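Alte Festplatte in einen anderen PC umbauen: meine Tipps aus dem Werkkeller

Von Mirjana Yordanov

In unserem Haus stehen immer zwei oder drei alte Rechner, an denen jemand etwas machen möchte. Ich bin keine Technikerin von Beruf, ich habe es mir selber beigebracht, mit viel Geduld und am Anfang auch mit einigen Fehlern. Meine Nachbarin Selma Radulović hat mich gebeten, dass ich einmal aufschreibe, wie ich eine Festplatte von einem Rechner in den anderen umbaue. Also schreibe ich es so auf, wie ich es mache. Wer es anders gelernt hat, kann es gerne anders machen.

Vor dem Aufschrauben

Zuerst sichern Sie bitte Ihre Daten. Eine Platte, die schon viele Jahre läuft, mag das Ausbauen nicht immer. Ich kopiere Fotos und Briefe auf einen Stick oder auf eine externe Platte und öffne danach ein paar Dateien von der Kopie, damit ich sehe, dass sie wirklich lesbar sind.

Danach fahren Sie den Rechner ganz herunter, nicht nur in den Schlafmodus. Den Schalter hinten am Netzteil auf 0 stellen, falls einer vorhanden ist, und den Stecker ziehen. Ich drücke dann noch einmal lange auf den Einschaltknopf, so verschwindet der Reststrom. Dann fasse ich an den Heizkörper, bevor ich etwas im Inneren berühre. Bei trockener Luft im Winter mache ich das öfter, und den Wollpullover ziehe ich aus.

Der Platz zum Arbeiten

Ein Teppich ist kein guter Platz und der Küchentisch nur dann, wenn er ganz abgeräumt ist. Ich nehme eine Werkbank und lege ein altes Baumwolltuch darunter, damit das Blech nichts zerkratzt. Eine Lampe, die man schwenken kann, hilft mehr als eine starke Deckenlampe. Für die Schrauben habe ich einen Eierkarton: in jedes Fach kommt eine Sorte, und mit Bleistift schreibe ich daneben, woher sie kommt. Die Schrauben für das Gehäuse und die für die Festplatte sehen ähnlich aus, aber sie haben oft verschiedene Gewinde. Wenn eine Schraube sich schwer dreht, ist es meistens die falsche. Bitte nicht mit Kraft weiterdrehen.

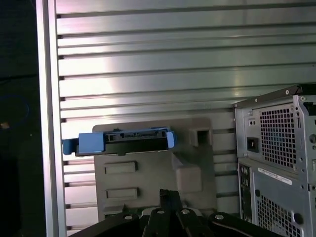 Der Einbaurahmen für die Festplatte ist bei vielen Rechnern aus Kunststoff und wird ohne Schrauben befestigt. Man drückt ihn meistens an den Seiten leicht zusammen oder zieht an einer Lasche, und dann kommt er heraus. Ältere Rahmen werden spröde, darum ziehe ich langsam und mache nie einen Ruck. Wenn der Rahmen eine eigene Farbe hat, ist das für die Arbeit sehr angenehm: ein blauer Rahmen auf einer grauen Halterung ist sofort zu finden, und man verwechselt die zwei Teile nicht. Ist alles grau in grau, klebe ich ein Stück Kreppband darauf und schreibe »vorne« und »oben«. Das Kreppband kommt später wieder weg - im Gehäuse wird es warm und der Kleber bleibt sonst am Kunststoff.

Die Kabel fotografiere ich mit dem Telefon, bevor ich sie abziehe, und zwar von zwei Seiten. Man zieht immer am Stecker und nie am Kabel. Manche Stecker haben eine kleine Klammer aus Metall, die muss man zuerst drücken. Die Festplatte selbst halte ich an den Seiten und lege sie mit der Platine nach oben auf das Tuch. Nicht fallen lassen, auch nicht aus geringer Höhe.

Staub

Wenn der Rechner schon offen ist, mache ich auch gleich sauber. Für die Gitter am Netzteil und am Gehäuse nehme ich einen weichen, trockenen Pinsel. Das Netzteil selbst öffne ich nicht, darin kann auch ohne Stecker noch Spannung sein. Lüfter halte ich mit dem Finger fest, wenn ich mit Druckluft arbeite. Mein Schwager Costel Dimitrov nimmt den Staubsauger, das hat er schon zweimal bereut.

Kunststoffrahmen wische ich mit einem Tuch ab, das nur ein bisschen feucht ist. Kein Lösungsmittel, manche Kunststoffe werden davon matt oder klebrig. Erst wenn alles ganz trocken ist, wird eingebaut.

Einbauen

Die Platte kommt in den Rahmen, und die kleinen Stifte müssen in den Löchern an der Seite sitzen. Schieben Sie den Rahmen bis zum Klick hinein. Wenn er nicht klickt, wieder herausnehmen und schauen, ob ein Kabel im Weg liegt. Danach zuerst das Datenkabel, dann das Stromkabel. Die Seitenwand lasse ich noch ab, schließe den Rechner an und schaue, ob die Platte erkannt wird. Beim Testen greife ich nicht hinein. Dann wieder Strom weg und erst jetzt zuschrauben.

Übrig gebliebene Rahmen und Halterungen werfe ich nicht weg. Sie liegen bei mir in einer Schachtel, auf der das Modell vom Rechner steht, denn die Teile passen selten zu einem anderen Hersteller.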